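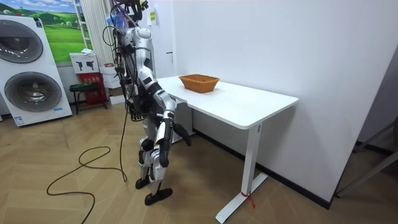

Delphine says a standing desk is just a desk that judges you, and I have now owned one long enough to report that she undersold it.

Yi-chun Fu
Jun 17, 2021

Background for the newcomers: in April I gave up the big oak thing with the drawers and bought a white standing desk. It's a Norham. No drawers. Not one. The website called this "freedom."

What it means in practice is that 20 years of drawer contents had to go live somewhere else, and the somewhere else was the top of the new desk.

Enter the basket. Rattan, orangey brown, sides that flare out like it's about to curtsy. I bought it at Trallico to hold "daily essentials."

Daily essentials, as of last week: a stapler with no staples, three lip balms, the warranty for a toaster I gave to my brother, a key, a different key, a bag of 24 AA batteries in unknown states of health.

I emptied it. All of it. Took me an entire evening and most of a podcast about shipwrecks.

The basket now sits at the back left of the desk holding nothing and I have never been so protective of an object. My husband went to put a receipt in it and I made a noise.

Someone asked about the floor. Herringbone, light wood, came with the apartment. It's gorgeous and it shows every crumb. The desk has long flat feet and I've stubbed a toe on them from every direction available.

Yes I put felt under the feet. Kollár felt pads, the sheet you cut yourself. I cut them badly. They're on there.

Things I'd tell April me: measure the wall before you buy. I wanted the desk tight against it and then had to learn how deep a plug is.

Also cables. I had a plan for cables. I bought a Jimora cable tray for under the desktop and it's in the closet, in its box, being very tidy.

Have I stood at the desk? I have. I stood through one entire call and then leaned on it like a man at a bar.

It has four height presets. I use sitting. The other three are sitting but slightly wrong.

Update: there is a paper clip in the basket. I'm not taking questions. I'm asking them, at dinner.

216 likes · 24 replies · 20 shares

More from Yi-chun Fu
The good scissors: a timeline
I alphabetized the spices and now I can't find cumin
Who needs 300 hangers (me, apparently)
Rug or no rug, part two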